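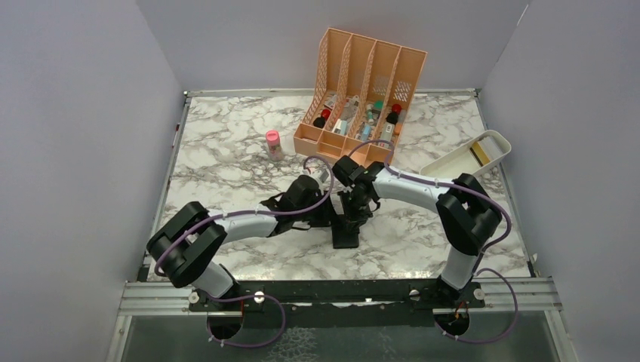
I've been reading the joint statement that Jusurska and Liler put out after their foreign ministers met, and I have to say I enjoyed it more than I expected to (I know, I know, my idea of a good evening). It covers the fishing zone, the transit fees, the student visas and the old consulate building, and it treats them as if they had never been introduced to each other. Think of a peach-colored desk organizer with four compartments and tall dividers between them, the bottle with the red cap over here, the bottle with the teal cap over there. Each subject gets its own slot, its own working group and its own polite paragraph. Diplomats call this "compartmentalizing," and they've been fond of it for as long as I've been writing this newsletter.

The trouble is that Liler doesn't seem to want it. If you read the two versions side by side, the Jusurska text says the sides "agreed to advance each matter on its own merits." The Liler text says they "agreed to advance matters, taking into account the overall state of relations." Those are very different sentences! The first one means we can argue about fish on Tuesday-type terms and still stamp each other's visas. The second one means that if you annoy us about the fish, your students can wait.

A bit of background for newer subscribers. The two countries share a strait, a currency headache and a long memory. Relations went sour in January, when Jusurska let the port at Mangubat start charging Liler-flagged ships the full transit fee, after years of letting them through at the neighbor rate. Liler answered by slowing down its visa office, without ever saying so. Officially the delay was a software problem. By the time the ministers sat down there were 1,092 student applications waiting, and every parent in Jusurska with a kid accepted at a Liler college had written to a newspaper. I get some of those letters too, and they're not wrong to be mad.

So what did the meeting get done? Some, I think. The ministers talked for eight hours, which is a long time for people who supposedly have nothing to say to each other. Two working groups were set up, one on fees and one on visas, and both are supposed to report before winter. The fishing zone got a promise of "continued contacts," and if you've followed these things for a while you'll know that's what you write when the conversation was short and loud. The consulate building got one line. It has been empty so long that the roof is now a bigger issue than the ownership.

What I keep coming back to is the fee question, and I'd like to see more coverage of it. Mangubat isn't a huge port, but it's where the Kornirex shipping line refuels, and Kornirex carries most of the grain Liler buys from overseas. Raise the fee and you raise the price of bread a few weeks later in a country that has an election coming. The folks in Jusurska's finance ministry say they only wanted the money. Maybe so! But somebody in the foreign ministry must have looked at a map, and it's hard for me to believe the bread never came up.

A reader wrote in last month asking why the two of them don't just trade it all off in one go, fees for visas, fish for the building, shake hands and go home. I like the thought. My worry is that big packages take forever to build and fall apart over the smallest piece. The last time they tried one, the whole thing died over who would pay for lighthouse repairs. The slower way, with separate talks, at least lets you finish something. If I were advising Jusurska (nobody has called), I'd quietly bring the Mangubat fee partway down first, say nothing about visas in public, and see whether that software problem clears up.

And Liler could do itself a favor by letting the students go early. They're the people in both countries who are going to speak the other side's language well, and you want them on your side twenty years from now. Holding them back gets you a bad headline and a room full of unopened envelopes.

A couple of things to watch between now and the next issue. The visa group meets first, in Liler, and I'm told the agenda is short. The fee group hasn't agreed on a city yet, so don't hold your breath. I'll also be going through the annexes to the statement, which were only posted in one language when I sat down to write, and I'll send a note if there's anything in there about the roof.

Posted 2021-09-17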